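January 2022, folding notes

Really pleased with the big blue top today! Knit is so much kinder than shirting once you stop fighting it. I stretched it lengthways first and let it twist.

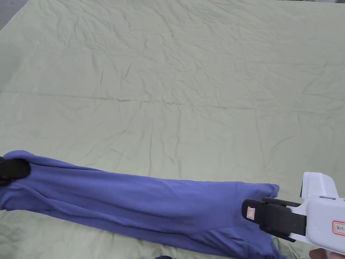
The green cloth stays, creases and all, as the blue shows up beautifully on it. Sleeves next, my favourite bit: pull each one out straight before touching the body.

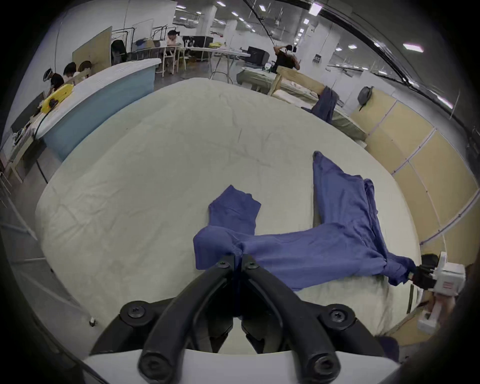

Cuffs want 2 goes, sometimes 3. Worth it for a flat stack!

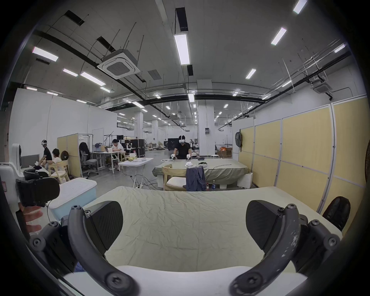 Still to try: the heavier Udstead knits, and Mulder's sleeve-first fold from November. Bring more hangers and iron the cloth.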